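I bought the Perkovden hand controller in September to replace the keyboard jogging I'd been doing in Caruso, my simulator of choice, and I've now recorded 310 demos with it. It's a chunky little thing and I'm a bit in love with it! Setup took 13 minutes, mostly hunting for a cable.

Moving the arm feels natural straight away (you tilt, it tilts), but the grip trigger is too light for my taste. I kept closing early until I set the dead zone to 8. Wrist rotation also drifts after a long session – a quick re-centre sorts it, though I'd rather not have to.

Most of my practice has been at the table with the big bowl, flicking between the room view and the wrist view.

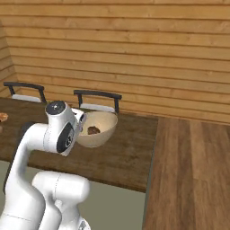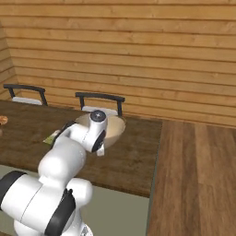
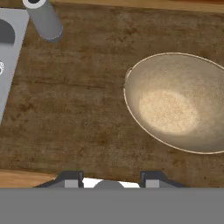
Battery life is fine, and the colour options are dull grey or duller grey. My old Viraleo stick was cheaper and tougher, but my demos on it were so jerky I binned half of them. I'd give the Perkovden four stars, and I'd happily buy it again once they fix that trigger.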